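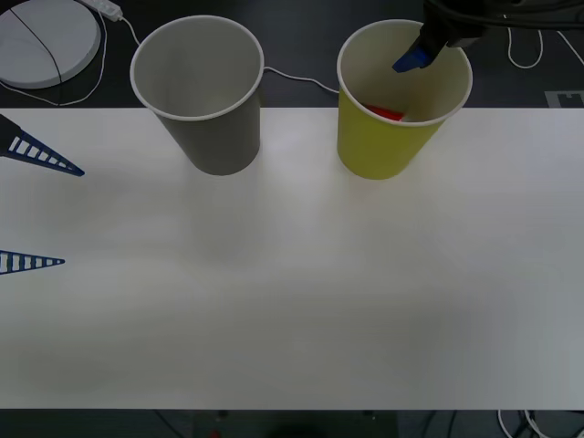 *Words by Sigita Vanags*

I have thrown away my last plastic tumbler and I feel wonderful about it. For years we had a tower of them at the back of the cupboard, scratched cloudy and faintly smelling of squash, and every summer I'd haul them out, wash the lot and swear I'd buy something nicer. This year I did, and what I bought was paper cups. Coloured ones!

I know, I know. Paper cups are what you get at the dentist. But have you looked at them lately? A grey one with a thin white rim is a rather handsome thing, and next to a yellow one it's handsomer still. My mother, who thinks a drink should come in glass or stay in the kitchen, picked a grey cup up at my birthday tea in Bustedton and asked where I'd found it. (Vasby, the party shop by the station, 16 to a sleeve.)

The other thing I love is that they don't have to hold drinks. Yellow is my colour for bits and pieces - game counters, stray bricks, whatever small red thing has rolled under somebody's chair. Grey is for the grown-ups' lemonade. Nobody under ten has ever respected this system, but it gives me something to say in a firm voice.

I keep the table plain. I used to fuss with runners and printed cloths, and then a friend in Koppel gave a lunch on a bare white table and I went home sulking because it looked so much better than mine. White lets everything else show off, even the shopping.

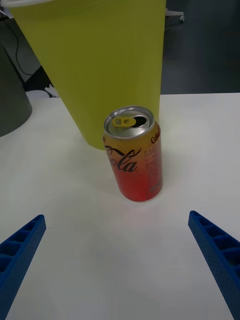
*Amber at the top, red-orange at the bottom, and a yellow tab to finish.*

Take the fizzy drinks. I always poured them into a jug, out of some notion of good manners, and they went flat before anyone had seconds. Now the cans go straight on the table. A can that fades from gold into red does more for a white tabletop than my carnations ever did, and with something big and yellowy-green standing behind it you've practically got a colour scheme.

My one rule is to stop at two strong colours and let grey do the rest. I broke it in February with a pink and purple affair and it looked like a sweet shop had fallen over. We ate in the other room.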